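Opening up an old desktop

Shut the computer down, pull the power cord and hold the start button in for a few seconds. Lay the tower on its side on a firm surface and take off the side panel. Touch bare metal on the case before you reach in.
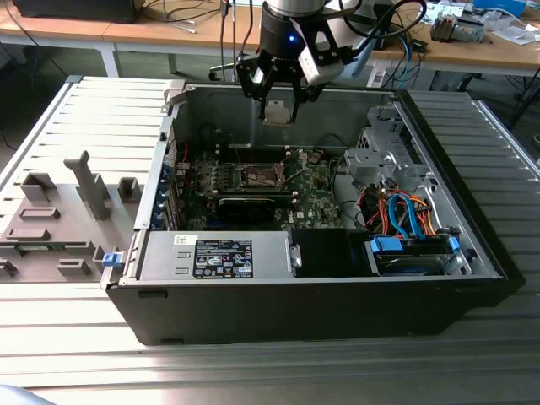
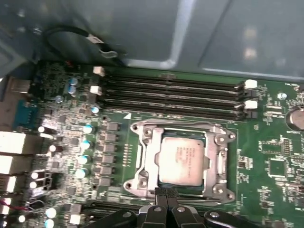 Kelly Catterall adds that she draws the cable runs on paper before unplugging any of them, and that a phone photo never shows her which one goes behind the drive bay.

Blow dust out in short bursts. Wipe old thermal paste off the processor with a lint-free cloth and a little rubbing alcohol. Let it dry, then put on a dab the size of a grain of rice. Keep case screws in a jar lid.

Contact Collitura | Copyright Collitura | Back to top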